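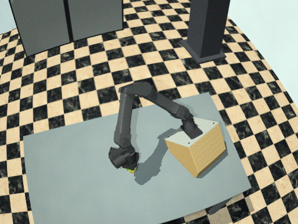
Exhibiting at Whitcombe: Frequently Asked Questions

The answers on this page apply to exhibitors in the flooring, wall covering and bathroom sections of the Whitcombe surfaces trade show in August. Exhibitors in the outdoor paving yard should use the separate yard manual.

Booth space

What is the smallest booth I can book?
Inline booths start at 4 m by 3 m. Smaller units are sold only in the Semitz annex, where walls and carpet are included in the rate.

Can two companies share one booth?
Yes. The main exhibitor signs the contract and is billed for the whole space. The second company pays a listing fee and appears in the catalog under its own name. Both must carry liability cover.

How high can I build?
The limit is 4 m in Halls A and B. Anything taller than the standard wall panel needs a drawing with dimensions and the weight of each hanging part. Send drawings to Akash Negi in technical services.

Floors and loads

Can I lay tile directly on the hall floor?
No. Tile must be laid on a raised deck or on loose boards with a separating sheet underneath. Thin-set, grout and any solvent-based adhesive are not allowed on the concrete.

How do I declare a heavy display?
Use the load form in the exhibitor portal. List every item above the point load shown on your hall plan, including slab racks, filled tubs and stone counters. Give the footprint of each item as well as its weight. Forms without a footprint are returned.

Is wet cutting allowed?
Only in the cutting bay behind Hall B, during build-up hours. Dry cutting of tile or stone is not allowed anywhere on site. Edge trimming by hand with a score-and-snap cutter is permitted in the booth.

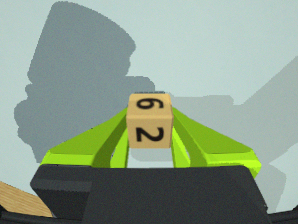
Numbered block, 6 and 2.

Water and power

Which halls have water?
Hall B and the east half of Hall A. Connections are 1/2 inch, with a shutoff valve at the floor box. Working showers and tubs need a drain connection as well, ordered on the same form.

Can I leave the power on overnight?
Standard circuits are switched off 30 minutes after closing. Order a 24-hour circuit if you have pumps, refrigeration or servers.

Freight and move-in

Who handles freight on site?
Vokira is the only contractor allowed to run forklifts inside the halls. You may use your own pallet jack if it is hand operated. Book unloading slots with Gumaro Espinoza at the freight desk.

When can I start building?
Booths with a raised deck start Tuesday at 7 a.m. All others start the same day at 1 p.m.

Where do empty crates go?
Pick up labels at the freight desk and put one on each crate. Unlabeled crates are treated as waste and charged to the booth. Crates come back after the aisle carpet has been lifted.

Badges and catalog

How many badges do I get?
The number depends on booth area and is shown in the portal. Extra badges can be bought there. Installers need work passes, which are not valid during show hours.

Can I change my catalog entry?
Yes, until the catalog closes. After that, changes appear in the Vuko show app only. Rutilio Camacho handles corrections to company names and booth numbers.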